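Visit to the Murkberg housing estate, open courtyards day

The bus from Graromska leaves at 9:15 and I was one of the few who stayed on it until the last stop. The open courtyards day is held each March on a Saturday, and this year Murkberg took part for the first time. Usually it is the old town houses that open their gates. I was curious what they would show us in an ordinary estate, where the courtyards have no gates at all.

At the meeting point we received a folded map and a sticker. Our guide was Mr. Mazurek, who worked in the estate office for many years and has now retired. He speaks quietly, so the people at the back of the group missed a part of it. I stood near to him and wrote down what I could.

The estate has 3,449 apartments. It was built in four stages, and the part we visited is the last one. The first buildings stand close to the main road, in straight lines. For the last stage the planners wanted something softer — the houses go in steps, one section behind the other, and the path follows them with a curve. Mr. Mazurek told us that the drawing of this path was changed five times before everyone agreed.

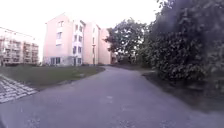
So-ying Kong

I liked this corner the best. The path is wide, with smooth gray asphalt, and it bends away between the pink houses and the trees, so from the beginning you do not see where it leads. I think this is good for walking. In my own neighborhood all the paths are straight, and you know already at the first step how boring the rest will be.

The lawn between the path and the houses was a little worn, more olive than green in places. One lady in our group asked if it is allowed to walk on it, and the answer was yes, it always was. Next to the asphalt there is also a piece paved with light stones in neat rows. Mr. Mazurek spoke a long time about paving, longer than about the apartments. The stones came from a yard in Okuvholm which is closed today, and when one breaks they must look for a similar one in the old stock.

About the pink color there was some discussion. It is a pale pink, and the window openings on the tower part have white frames that go up one above another. Two visitors found it too sweet. I did not mind it.

After the walk there was tea in the former laundry room, and an exhibition of old plans on the wall. The plans had no English text, which was a pity, but the drawings are clear enough. The postcard set cost 100 and I bought one for my sister.

If you want to go next year, take good shoes and come to the early tour. The second one begins at 1 p.m. and it was already full when we came back. The return bus goes only once an hour on the weekend.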